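Home Courses Handouts Reading List Contact

Housekeeping Operations, Unit 4: Bed Linen and the Care of Duvets
Lecture notes by Corina Avram
6 July 2025
Shares 43 Comments 2

These notes follow the lecture, but they are not the same as the lecture. Some parts I said only quickly, and here they are longer. Please bring them to the practical class at Melwood, together with your own notes from Unit 3 on laundry cycles.

1. What a duvet does

A duvet keeps a person warm because it holds air that does not move. The filling itself has little work to do except to keep the air in small spaces. When the filling becomes flat, there is less air, and the duvet feels cold although its weight is the same as on the day it was bought. Many guests describe this as "thin." When a guest uses this word, check the filling first, before you go to the store room for a heavier one.

The filling may be down, feather, a mix of the two, wool, or a man-made fiber. Down is the soft part from under the outer feathers. It has no hard center, so it opens in all directions. Feather has a hard center, and with time the points come through the cover. Wool is heavier and handles moisture from the body very well. Polyester is cheap, dries quickly and can be washed often, and for this reason most small hotels choose it.

2. Construction

If filling is put in a plain bag, it goes to the corners and to the foot of the bed. The maker must hold it in place. You should know these terms for the test:

Stitched-through: the top and bottom fabrics are sewn directly together. Simple and cheap, but along each line of stitches there is almost no filling, and heat escapes there.

Baffle box: small walls of fabric stand between top and bottom, so the filling keeps its full height also near the seams. More expensive and slower to dry.

Tufted: the layers are joined at single points and not along lines. It gives a soft look, but the points take the full force when somebody pulls the duvet, and a broken tuft should be repaired the same week.

Channel: long tubes from head to foot or from side to side. The user can shake the filling toward one end. Some people like this, some do not. 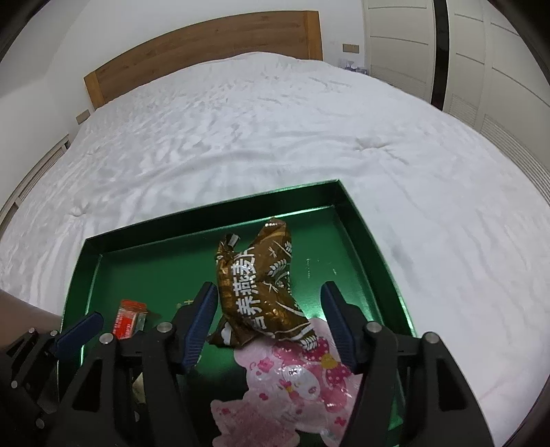
The choice of construction also changes how you must fold. A baffle box duvet should be folded in three and then in three again, without pressing. A stitched-through duvet can be rolled. Lachlan Kinnear, who taught this unit before me, used to roll everything, and we had long discussions about it. I still think that rolling damages the baffles after one or two seasons, but I have no measurements to prove it.

3. Size and overhang

The duvet should be wider than the mattress. With a thick mattress the overhang becomes short, and the guest who turns in the night will uncover the other guest. At the Garnberg guesthouse the owners bought new deep mattresses and kept the old duvets. In the following April they had more complaints about cold rooms than in the whole winter before. The heating was not changed. Grigore Onu, who manages the linen there, now measures the side of the mattress before he orders anything.

Exercise A. Measure one bed at home: width, length, and height of the mattress. Write which duvet size you would order and explain in two or three sentences.

4. Cost for the small property

Here we used the Plendance example from the lecture. The property has a linen budget of 3000 for the year. The offer for new duvets, with delivery, was 673. The students who said "this is easily paid" forgot the covers, the protectors and the spare set. A duvet without a spare is a risk, for one spilled coffee in the evening closes the room. Kwaku Asamoah asked in class if the spare set can be of lower quality. It can, but the guest who receives it pays the same price as the others, so I do not recommend it.

Please do the calculation again with one spare for every five beds and write down which costs you included. We will compare the answers in the practical class.
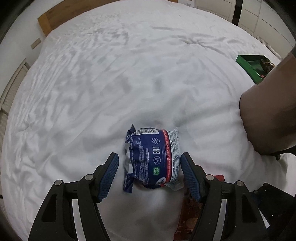

5. Washing and drying

Read the label first. I repeat this every year and every year I see a wool duvet that has gone through a hot cycle.

For down, use a small amount of mild soap and a large drum. The drum must be big enough that the duvet can move freely. Rinse twice. Dry on low heat, stop the machine several times, and break the lumps by hand. The outside will feel dry long before the inside is dry — this is the most common mistake. Hold the duvet close to your face and smell it. Damp down has a smell that you will remember.

For polyester, a warm wash is enough. High heat in the dryer makes the fibers stick together, and after this they do not open again.

Air all duvets between guests when the schedule allows it. Fold the duvet back to the foot of the bed, open the window, and do the bathroom first. By the time you return to the bed, the mattress has had some air as well.

6. Putting on the cover

Two methods are allowed in the practical test. In the first, you turn the cover inside out, take the far corners through the fabric, hold the corners of the duvet and turn everything over. In the second, called the roll or "burrito," you lay the duvet on the cover and roll both together. Lucian Coman will show both. Choose one and practice it until you do not need to think about it.

Corner ties are fastened before shaking, never after.

For next time: read chapter 6 on pillows, and finish Exercise A. Students who missed the visit to the Ene laundry should write to me for the replacement task.

Previous unit Next unit Back to top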